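Workshop notebook, January, bin cleaning and relining

Started 7:40. Areti was already here and had the lights on. Today is only the front bin, the back one waits until the liner sheets from Likamo arrive.

Emptied the front bin by hand into two totes. Weighed the parts on the floor scale, 88 kg, wrote it on the tote lids with the grease pencil. Then vacuum, then rag with the citrus cleaner, then dry rag. The dirt on the far wall does not come off with citrus. I tried twice and only the rag became gray. Vasiliki thinks it is rubbed metal from the parts and we should leave it. I would like to try the Clundix paste on one small corner first, but the can is in Braninwood with Janelle.

The floor is scratched in the middle and toward the left. With the fingernail I can feel perhaps two or three of the scratches, the rest are only on the surface. I do not want to sand them. Last year we sanded the old bin with 400 paper and afterwards the parts were sticking more than before -- see Chrysoula B.'s page about it, she has the friction numbers.

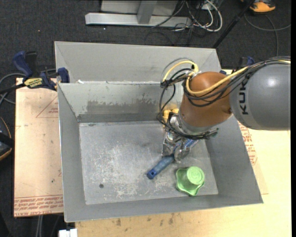

Seam between the two bins: still rough. I asked Chrysoula T. if we can put a cover strip over it, folded from the same sheet. She says yes but the strip must be flat at both ends, otherwise small parts will go under it and stay there. She will ask Bakalis for a price. If they want too much we fold it here, the small brake is free after lunch most days.

Measured the inside length along the top, 1,613 mm. The drawing has another number, I think the drawing is from before the walls were bent out. To correct in the drawing, I did not do it yet.

Liner: the rubber sheet we have is 1,000 mm wide so it will need a joint. I prefer the joint across and close to the back wall, where less parts land. Areti prefers no liner at all, she says the noise is not so bad. We did not agree. Leave it for the meeting.

To do:
ask Janelle for the paste
order rags, the blue ones, we have one half box
strip price from Bakalis
new grease pencil

Stopped 11:15. Totes are under the bench, do not put them back in the bin before I tried the paste.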